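Parent at Nedari Middle School. Writing about lunch again. This will be several posts, so please be patient with me.

My daughter is in sixth grade. In the first weeks of school she came home every day with half of her lunch still in the box. I thought she did not like my cooking anymore. I changed the rice, I changed the fruit, I bought a different box.

Then I asked her to tell me the whole lunch period from the bell to the bell, like a story. The food was fine. She had nine minutes to eat it.

On paper the lunch period at Nedari is 25 minutes. In that time the children must go to the locker, walk to the cafeteria, stand in line, find a seat, eat, clean the table, and walk to the next class. The walking is inside the 25 minutes. I did not know this, and I think many parents do not know it.

My daughter brings food from home and does not stand in the line. The children who buy lunch have less time than she has.

The school has 700 students and one cafeteria. The lunch is in three groups, one for each grade. Sixth grade eats first, at 10:50 in the morning. When I grew up, this was the hour for a snack.

I went to the evening meeting for families in October and asked if we could talk about it. The assistant principal was kind and wrote it down. She said the schedule for this year cannot move, but the schedule for next year is made in the winter and is still open. So I have been learning how a school schedule is made. It is a big puzzle and I have more respect now. 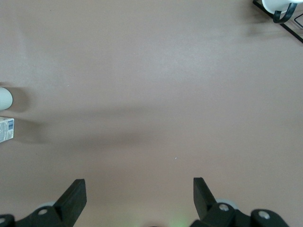 Why can't the school simply add ten minutes to lunch?

The school day has a fixed end, and the buses set it. The same buses drive for the elementary school after us, so if Nedari finishes ten minutes later, the small children also wait ten minutes. Any new minute for lunch has to come from another part of the day.

And every part of the day has somebody who needs it. Class time has a state minimum. The time between classes is already short. There is a homeroom period of 18 minutes in the morning, and this is where most people look first.

I also looked there first. Then a teacher explained to me that homeroom is when the children who come by the late bus get their breakfast. If you cut homeroom, you take food time from one child and give it to another. I had not thought about it.

In November the school sent a survey to all families and students. It was a short one, with six questions, and you could do it on the phone. I was happy that it came in four languages. We got 436 answers, and the office told me it is the most they have received for any survey except the one about uniforms.

The main result: most students who buy lunch said they have "less than ten minutes" to eat on a normal day. Among students who bring lunch, most said "ten to fifteen." Very few in any group said they have more than fifteen.

There was also a free space for comments. The school shared some of them without names. One child wrote: "I choose the thing I can eat fast and not the thing I like." Another wrote that he does not take the soup because there is no time for it to cool down.

I read the soup one two times.

Some children also wrote that they skip the line completely and eat chips from the bag in the hallway. The cafeteria staff see it too. They cook real food, and they would like the children to have time to sit with it.

About the line. Each student pays with Starkon, the lunch account that the district uses. You type your number on a small keypad. If the number is wrong, or the account has no money, the line stops and the cashier has to look for the name on the screen.

I do not want to say bad things about Starkon. At home it works well for me. But there is one keypad for a whole grade, and sixth graders in September do not remember a number with many digits. I also forget mine.

My first proposal was a second keypad. It is cheap compared with a second cashier, and there is a second door on the side of the cafeteria that goes to the same serving counter. The principal said the district would have to approve it, because the account system belongs to them and not to the school.

So I wrote to the Dondari district office. They answered after two weeks, very politely, with a form. I filled out the form. In the field for "estimated cost" I wrote $1,000, and I explained under it that this was my guess and that I am not a technical person. I hope they were not laughing too much.
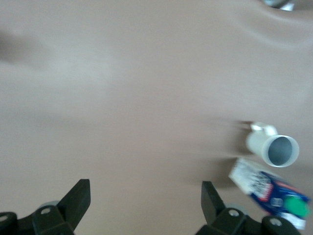 A reader wrote to me under an older post that I am looking at the wrong end of the period. In her son's school they had long lines too, and the biggest change came when the kids were released from class two minutes apart by hallway, so that they did not all arrive at the counter together. She said it cost nothing and that the teachers got used to it in a week.

I like this idea very much and I brought it to the school. The answer was "maybe." The problem is the last hallway. Somebody is always the last, and the last hallway would lose time each day. The reader answered later that in her school the order changes every month. I sent this to the assistant principal also. She must be tired of my emails, but she always answers.

Another idea that came from parents was recess before lunch and not after. In our school the sixth grade has a short time outside when they finish eating. Many children throw the food away to go out earlier. If they go outside first, there is no reason to hurry, and they come in hungry.

The difficulty with this one is coats. In winter they would have to bring the coats and hats to the cafeteria, and there is no place to hang them. Also hand washing: one hundred children at two bathrooms, all at the same minute. I did not believe that coats could stop a school schedule, but I have seen the hallway in January and now I believe it.

There is a school on the other side of our town, Chantharasri Elementary, that changed to recess first last year. I asked if I could visit and they said yes. They put a long row of hooks on the wall by the cafeteria door, and each class has its own color. For hands they have a sink with a long basin in the hallway, left from the old art room. We do not have such a sink at Nedari.

What I noticed at Chantharasri was the noise. It was lower than I expected. The children were sitting and talking, and some of them were finished and still sitting. A lunch aide told me that she opens fewer milk cartons in a panic now. I liked the way she said it.

I should be honest that I saw one lunch on one day. Maybe it was a good day. And small children are different from children of twelve years. A sixth grader would like to sit with friends from another class, and a color on the wall will not decide that for them.

Some parents asked me why I spend so much time on this when there are bigger problems in the school. It is a fair question. Reading scores, for example, or the math position that was empty until the spring. I do not think lunch is more important. 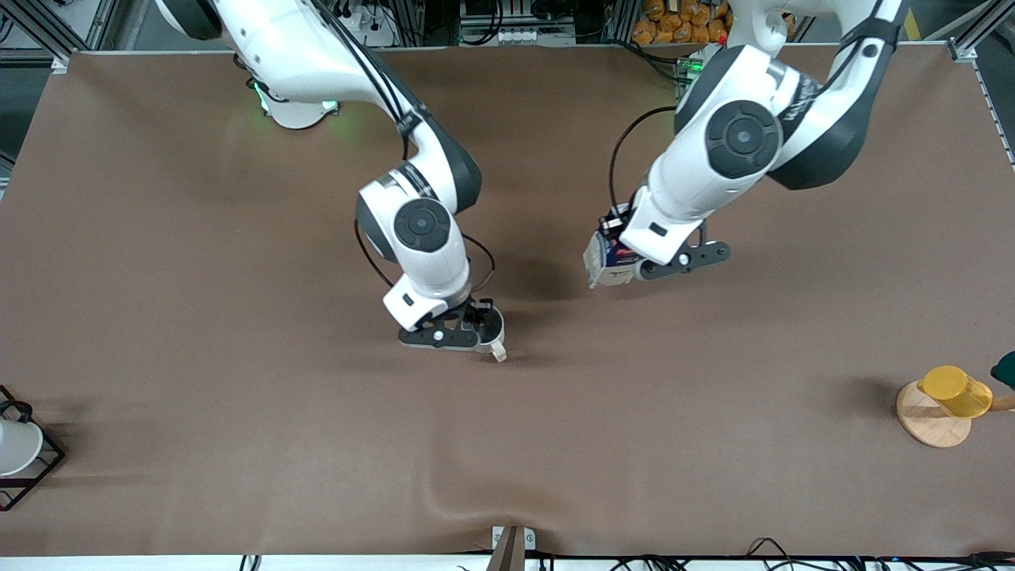 But a child who ate a quarter of a sandwich at 11 in the morning has four more classes after it. My daughter has math in the last period. On the days when she comes home with a full box, she also comes home with a headache and does not want to show me the math homework. I have no science for this, only my kitchen table.

So this is where we are now, in March. The draft schedule for next year is ready, and families can see it at the front office. It has a lunch period of 28 minutes for all three grades. One minute came from homeroom and the other two came from the time between classes in the afternoon.

Three minutes sounds like nothing. For a child who has nine, it is a lot. I am glad about it and I said thank you to the people who did the puzzle.

The sixth grade still eats at 10:50. I asked if the grades could rotate during the year, so that each one has the early time for a part of it. They will look at it, but the elective classes are connected to the lunch groups, and the band teacher works in two schools. I think this will not change for next year.

The second keypad is still with the district. The form has a number and when I call they can find the number, so it is not lost.

If you are a Nedari family and you want to help, please read the draft and send your comment to the front office before spring break. A short comment is fine. You can write it in your own language and they will translate it. I was shy about my English in the beginning, and they have read all my long emails.

Please also ask your child how long they sit with the food. Do not ask if lunch was good, they will say "fine." Ask who was in front of them in the line, what they ate first, and what they did not finish.

And practice the Starkon number with them in the summer if they are coming from fifth grade. We made a little song of it at home. I cannot share the song, of course, it has the number in it.

I will write again when the schedule is final. Replies are open, and if your school did the release by hallways, please tell me how you decided who goes first.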